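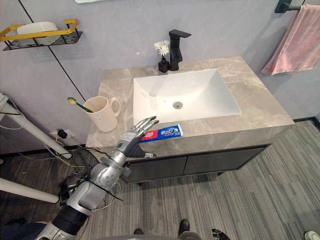
Robot joining our housekeeping crew — what changes?

linencart
Our inn has 60 rooms and we get a Storkura in August. I'm thrilled! What will my day look like? 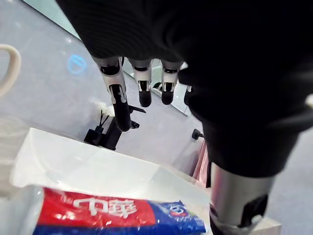

Grasinbridge, August 8, 2018

mopandglow
We love ours! It gets the slow bathroom jobs, I check the rooms after, and my shift starts later now. Ask for paid training time.

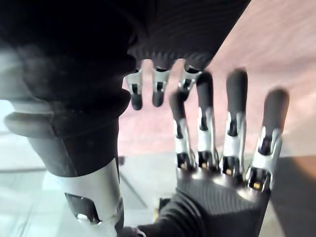

Training took me 19 hours, and I'd do it again. Learn the hands first. Each finger has its own joints and a dark pad at the tip, and wiping those pads is on my list now.

jultow_nights
Less bending. Same pay here, so ask.

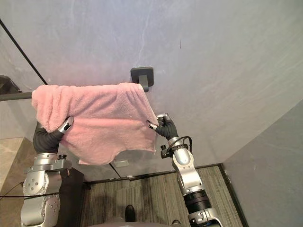 Both hands on the pink towel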